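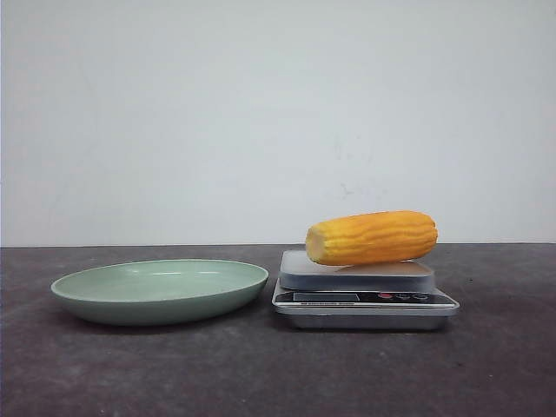 According to Kirsty Costigan, a planner that needs 25 tries to agree with itself should not be called a planner, and she would like the word changed in the release notes before anyone outside the building reads them.

October 8, 2020
By Bogdan Surdu

The word stays, for now. The rest of her complaint was fair, and most of this item is about what we did with it.

Readers of the August issue will remember that Hendudon, our task planner, had moved from drawing its grasps and its placements out of one big hat to choosing them in two separate steps. The corn-and-scale task was supposed to show this off. Take the cob from the plate, put it on the scale, let go, go home. A child could do it, and a child would not need a config file with 1789 lines in it.

The trouble was in the word "on." In Hendudon's world model, an object is on another object when its whole footprint fits inside the one beneath. That rule was written for blocks, by me, on a good day for blocks. A corn cob is longer than the scale's platform is wide, so it hangs over at both ends no matter how nicely you set it down. The planner would propose a placement, check it, find the ends sticking out, declare the goal unmet and start again from the top. It did this very quickly. Our profiler was impressed.

Sointu Laaksonen replaced the footprint rule with a support check. The new version asks where the center of mass falls and whether the contact patch below it is wide enough to hold, with a margin you can set per object. The default margin is five millimeters. Long things may now hang over the edge of short things, as they have been doing in kitchens for some time without asking us.

Perception needed a smaller fix. Trotedano, which fits the shapes, was treating the cob as the same at both ends, so its pose would flip end for end between one update and the next. One end is blunt and the other tapers – plenty to go on once the fitter is told to look. Pentti Mäkelä added a term for it and the flipping has stopped on our recorded set. He wants it known that the term is off by default, and that he lost that argument.

Planning time for the task is down to about eight seconds, most of it spent loading the config file. Kirsty has seen the number and has moved on to the config file.

Both changes are on the main branch. If you keep your own object definitions, add a mass center to each one before you update, or the support check will assume the middle and be quietly wrong about your ladles.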